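Notebook, December 2019
Bed-making recordings, house rules (second go)

Right, I've finally sat down to write out the recording rules properly, because Ming-te and I had the same argument twice and I couldn't find where we'd put the answer the first time. The Wokovgate lot want everything labelled to their scheme by the time we hand over, and our July batch is a mess by that standard. Half of it has "straighten pillow" and the other half has "adjust pillow", and I'm fairly sure I typed both.

So, for anyone picking this up: one verb per action, from the list, and if the verb you want isn't on the list you ask Imogen before you make one up (she keeps the master copy and she is nice about it). "Place" ends when the pillow is standing by itself. "Adjust" starts when a hand goes back to it. Hovering counts as adjust if the hand then touches, otherwise it counts as nothing at all. I lost that one to Ming-te and I still think he's wrong, but it's written down now, so there we are.

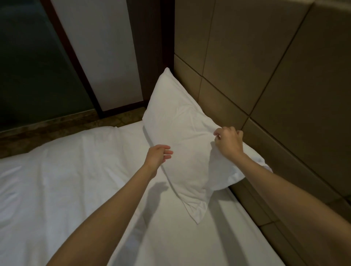

Bare forearms from now on, please! No watches, no bracelets, sleeves pushed well up. The hand tracker sulks over cuffs and we threw away almost 20 clips last time before anyone twigged it was Stockdale's jumper. Both hands should stay in view whenever they're working, even if it means leaning back a bit more than feels natural. I know it makes you look as if you're making a bed at arm's length.

Privacy bit, which Dorko asked about and I was vague on. Nothing personal in the room before we start: no phones, no post, no photos on the side. Check any mirror or dark glass for faces too. I'd been checking mirrors and clean forgot about glass. If there's a face, the clip goes in the quarantine folder and somebody other than the person who recorded it decides what happens to it.

White on white is still a pain. The depth readings go to pieces on the sheet and I'd love to put a coloured cover on, but the Usosley spec says ordinary bedding, so ordinary bedding it is. Don't iron it either. I caught myself smoothing every last crease before pressing record, and a robot trained on that will be very surprised by a real bed.

Still to sort: whether a dropped pillow is a failed clip or a perfectly good one with a drop in it. I say keep it and tag it. Imogen wants a separate folder. Ask her again once she's been through the new list, and get the spare battery back from Dorko.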